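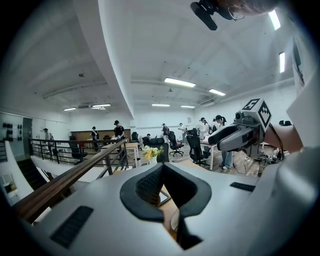

Chapter 4
Teaching by Hand

By the end of this chapter you will be able to:
plan a short recording session with a hand-held gripper
explain why markers need to stay in view
tell a useful demonstration from one you should throw away
write a task card that another team can follow

Up to now, your robot has only done what you typed. You gave it a list of positions, it went to them, and if the cup had moved two inches to the left, it closed its fingers on thin air. Remember how annoying that was in Chapter 3? Now we get to the part of the course that most students end up loving. You are going to pick up a gripper, do the job yourself, and let the program learn from what you did!

The Brundale class project started this way. Noelia Cordero's team wanted an arm that could sort craft supplies into bins, and in October they had plenty of code and very little sorting. Then they switched to hand-held grippers. One student held the tool, another read the task card out loud, and a third kept the notebook. Their first recordings were messy (everyone's are), with long pauses, dropped markers and one very determined attempt to pick up a roll of tape from the wrong side. They kept going, and by the end of the term they had 385 good demonstrations.

A session in a shared workspace is a lively thing. People walk by, chairs roll around, somebody at the next desk is busy with a different job altogether. That's fine, and it can even help, as long as your own work area is set up the same way each time you start. Look at what you'll be handling: a gripper with a long finger, a cable trailing from it, and a cube on top printed with black square patterns. Those patterns are called fiducial markers. A camera that can see one clearly can work out where the marker is and which way it is turned, so when your sleeve covers it, the program loses track of your hand.

Key words: demonstration, fiducial marker, task card, episode, occlusion

Before you start
Read Section 4.1 and pick a partner. Each pair needs one task card, one notebook and a clear tabletop. Check where your cables run and keep your feet out of them. Move slowly at first. A calm pick that takes eight seconds is worth far more than a quick one that bumps the bin.

Warm-up
Record 30 episodes of the same simple pick: one block, one bin, same starting spot. Swap roles halfway. Then trade notebooks with another pair and see if you can tell from their notes which episodes went wrong. Orestis Lazaridis and Rafail Michailidis tried this with the Lambrakis robotics club and found that half their notes just said "oops." Write down what slipped, and when.

4.1 What Counts as a Demonstration

A demonstration begins when your gripper is at its starting spot and ends when the object has been let go and the fingers are clear of it.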